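6.3 Gravação de episódios: tarefa "tampa do portátil"

Esta secção descreve a recolha de demonstrações teleoperadas para a tarefa de abertura e fecho da tampa. Pressupõe que a estação Stuna está calibrada (secção 4) e que o gravador Stikix reconhece todas as câmaras. O conjunto previsto para esta tarefa é de 900 episódios válidos, guardados no repositório Adugna.

6.3.1 Preparação da superfície

1. Retire da bancada tudo o que não conste da ficha da tarefa.
2. Coloque o portátil com o teclado virado para o operador.
3. Coloque o candeeiro atrás do portátil. A posição exata pode variar entre episódios, dentro da zona definida na ficha.
4. Feche os estores verticais. Não altere a orientação das lâminas durante uma sessão.
5. No Stikix, abra Sessão > Nova e selecione o perfil Fostness 4.

Nota: o perfil Fostness 4 bloqueia a exposição e o balanço de brancos no momento em que a sessão é criada. Se a iluminação mudar de forma visível, termine a sessão e crie outra. Não corrija a exposição manualmente.

6.3.2 Verificação das câmaras

6. Active a pré-visualização e confirme que a câmara de cabeça mostra a bancada até à margem posterior.
7. Leve os braços à posição de repouso com o comando REPOUSO.
8. Confirme que o teclado do portátil aberto é visível por inteiro na câmara de cabeça. 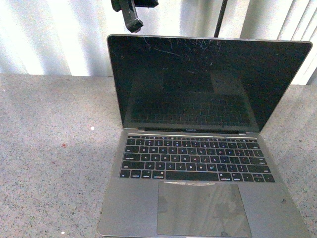
9. Verifique o desfasamento entre fluxos no painel Sincronismo. Se o indicador estiver amarelo, reinicie apenas o serviço de captura; o controlador dos braços pode continuar ligado.
10. Grave um episódio de teste e apague-o depois de o rever. Os episódios de teste não devem ser enviados para o Adugna, mesmo com a etiqueta "teste".

O erro 2376 indica que uma câmara de pulso deixou de enviar imagens. Verifique primeiro a ficha do cabo junto ao suporte da câmara e só depois a porta no computador de captura.

6.3.3 Aproximação

11. Desloque a garra para cima do portátil a velocidade reduzida. Mantenha o cotovelo do braço fora do campo central sempre que a trajetória o permita.
12. Desça a garra na vertical até à altura de trabalho e pare antes do contacto.

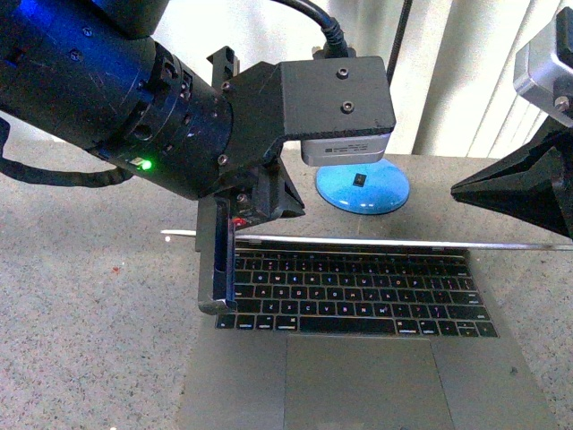

Figura 6-4. Garra sobre o portátil aberto, com a ponta do dedo imediatamente acima da extremidade esquerda do teclado.

CUIDADO: Não apoie o peso do braço no teclado nem no ecrã. O limite de força do controlador Stuna protege o braço, mas não o objeto manipulado.

13. Aguarde o sinal sonoro e prima o pedal para iniciar a gravação.
14. Execute o movimento sem pausas superiores às indicadas na ficha. As correções de trajetória são aceites e devem ficar no episódio.
15. Afaste a garra do portátil e prima novamente o pedal.

6.3.4 Estado inicial e anotação

Cada episódio tem um estado inicial e um estado final, escolhidos nas listas do separador Anotação. O estado refere-se à tampa e ao ecrã, em campos separados. Para uma tampa levantada com o ecrã preto, escolha "aberta" e "apagado". 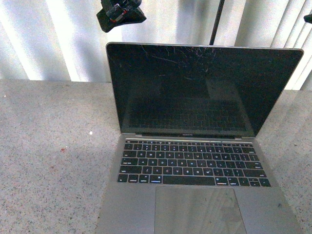

O campo Condição do objeto é obrigatório e aplica-se a toda a sessão. Registe nele os danos e as marcas permanentes, com a localização, para que não sejam confundidos mais tarde com defeitos da lente ou artefactos de compressão. No portátil desta tarefa, o valor correto é "vidro fissurado, zona superior central"; a pequena mancha escura à direita, no apoio de mãos, entra como segunda linha. O reflexo do teclado na parte inferior do vidro não se anota – depende do ângulo da tampa e não é uma propriedade do objeto.

Se surgir um dano novo durante a recolha, termine a sessão antes de o registar. O campo não aceita alterações depois do primeiro episódio válido.

6.3.5 Reposição entre episódios

16. Confirme que os braços estão parados antes de aproximar as mãos da bancada.
17. Reponha a tampa no estado inicial do episódio seguinte. A ordem é dada pelo Stikix e não deve ser alterada.
18. Ajuste a posição do portátil conforme o esquema apresentado no monitor.
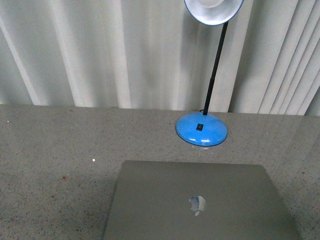

19. Nos episódios que começam com a tampa fechada, verifique se esta assenta por completo. Uma tampa entreaberta conta como estado intermédio e tem etiqueta própria.
20. Retire as mãos e confirme a reposição no painel.

ATENÇÃO: Não limpe a bancada a meio de uma sessão. Pequenas marcas na superfície servem de referência visual na revisão e devem manter-se iguais do primeiro ao último episódio.

6.3.6 Rejeição e envio

Rejeite o episódio se o portátil tiver sido deslocado com a mão durante a gravação, se faltar um dos fluxos ou se o pedal tiver sido premido antes do sinal. Uma tentativa falhada do braço não é motivo de rejeição: marque-a como "insucesso" e conserve-a.

O Stikix permite gravar até 955 episódios por projeto, margem que cobre as repetições. O envio para o Adugna faz-se no fim da sessão, em Sessão > Fechar e enviar. Não desligue o computador de captura enquanto a barra de estado indicar "a verificar".

Para a tarefa com dois braços, consulte a secção 6.4.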